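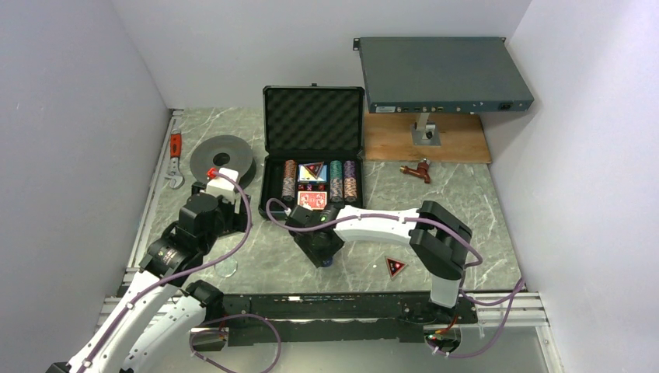

Speaker Notes: A Two-Arm Station in a Shared Workshop
Korby Workshop Open Evening, May 2023

Opening
Welcome the audience on behalf of the Korby Workshop. State that questions will be taken after the budget section. The talk runs 22 minutes.

The build
The station has two arms and one table, with walls on three sides. The arms are mounted along the front so that members can reach the wiring under the beam without moving them. Pause here — members of the Dunbar group usually ask about access.

Cables
The purple cables follow the white links and were left with slack at the joints. Explain that the first routing, completed in March, was too tight at the elbow and was redone. On the left arm, point out the small white fasteners.

Test objects
The arms are tried on things of very different shapes: poker chips in their case, an adjustable wrench, a valve fitting, a clear disc. Chips remain the hardest. Do not promise a date for reliable chip handling.

Budget
The workshop approved $2,000. Of this, $600 remains and is reserved for spare gripper parts. The control software, Vasell, is maintained by 7 members.

Questions
If asked about home use, refer to the handout — it lists the table dimensions and the power requirements. Requests for station time go to the front desk.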